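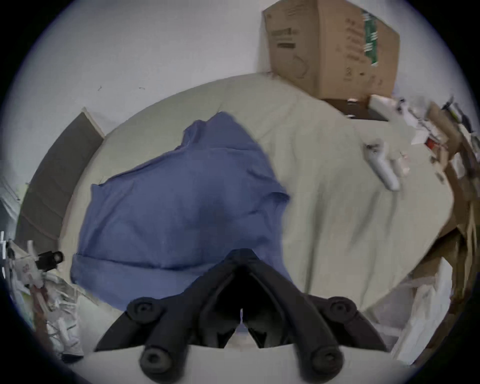
27. Mai 2020
Von Thaddeus Schumacher

Achterberg hatte den Schlüssel unter die Fußmatte gelegt, wie ausgemacht. Das Zimmer lag im zweiten Stock, über dem Büro der Spedition Kellent, und es roch nach Farbe. Ich stellte die Tasche ab und machte das Fenster auf.

Katura hatte bis November hier gewohnt. Danach stand das Zimmer leer, dann kam das Frühjahr, und die Firma brauchte Platz für Leute, die nicht nach Hause konnten. Jetzt war ich an der Reihe. 20 Tage, hatte Emmett Achterberg am Telefon gesagt, vielleicht weniger. Das Essen stelle man mir vor die Tür.

Auf dem Bett lag etwas Blaues. Ich hielt es zuerst für ein Handtuch. Dann nahm ich es hoch und sah, dass es ein Hemd war, ohne Namen im Kragen. Ich legte es zurück und rief Achterberg an.

»Ein blaues Hemd«, sagte ich.
»Nicht von mir.«
»Von Katura?«
»Katura trägt kein Blau. Legen Sie es zusammen und lassen Sie es liegen. Es wird sich schon jemand melden.«

Ich legte es zusammen. Meine Mutter hatte eine Wäscherei in Lachance, und als Kind habe ich Hemden gefaltet, bis mir die Finger weh taten. Knöpfe zu, umdrehen, Ärmel nach hinten, von unten her einschlagen. Beim ersten Versuch wurde es schief. Ich strich es aus und fing noch einmal an.

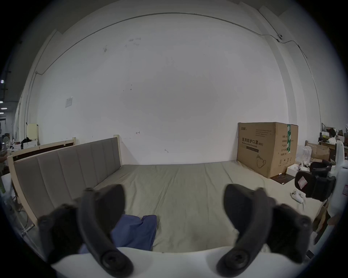 Das Bett an der weißen Wand, rechts der Karton mit den Schutzmasken.

Am Abend las ich, was auf dem Karton stand. Die englische Zeile verstand ich, die chinesischen Zeichen nicht, nur das N95 in der Klammer. Ich ließ ihn, wo er war. Dann sah ich mir die Wand an. Über dem Kopfteil hatte jemand mit Bleistift einen kleinen Pfeil gezeichnet, und weiter unten war noch ein Haken. Vielleicht hatte dort ein Regal hängen sollen. Ich fuhr mit dem Daumen darüber, und der Daumen wurde grau.

Gegen zehn klopfte es. Ich wartete, bis die Schritte weg waren, und öffnete. Auf dem Boden stand ein Teller Suppe, daneben lag ein Zettel: »Das Hemd gehört mir. Zimmer 5. Behalten Sie es, bis wir beide wieder raus dürfen.«

Eine Unterschrift fehlte. Ich aß die Suppe im Stehen, legte das Hemd auf die andere Seite des Bettes – die an der Wand – und machte das Licht aus.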